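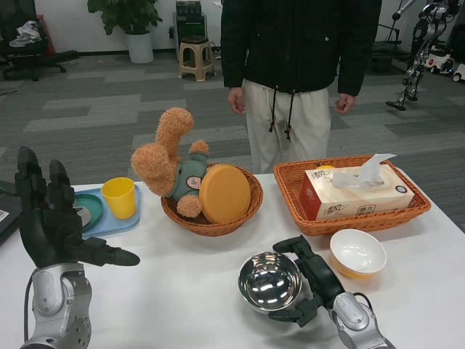 Steel bowl on the white table

Ticket 1585: Episode feed stops updating after Lent series
Product: Balgate podcast host
Reported by: Clarkari diocesan media office
Status: open, waiting on vendor
Priority: normal

Our weekly church news show is recorded at the Tautahi studio and uploaded to Balgate. The episode published Sun 10 March, on the bishops' meeting and the new rules for parish councils, plays fine on our own site. It does not show up in any podcast app. Subscribers still see the previous episode as the newest one.

Steps tried so far:

Refreshed the feed by hand from the Balgate dashboard. No change.

Deleted the episode and uploaded it again with the same title. It got a new ID but still did not appear.

Ran the feed through a validator. One error, in the show notes. The guest's book title was pasted in from a word processor with curly quotes and an ampersand, and the ampersand was not escaped.

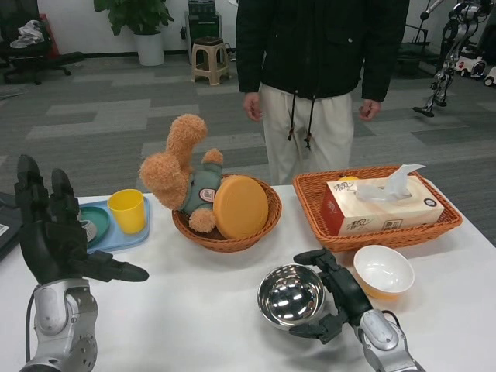

Replaced the ampersand with "and" and saved. The validator now passes. Waited 30 minutes and checked two apps. Same result.

Support reply: the feed is cached for 600 seconds, so the wait was long enough. They asked whether the feed address had been moved. It had. We switched from Pallemitz to Balgate last May and left a redirect on the old address.

Checked the redirect. It returns an error page, and the apps are still reading the old address. The Pallemitz account shows as expired. Episodes before this one must have come through while the redirect was still working.

Next: ask Pallemitz to restore the redirect for 9 weeks. Ask Balgate to submit the new address to the directories. Please keep the ticket open until the Latin Mass episode is out, and do not delete the duplicate upload yet, as the parish newsletter links to it.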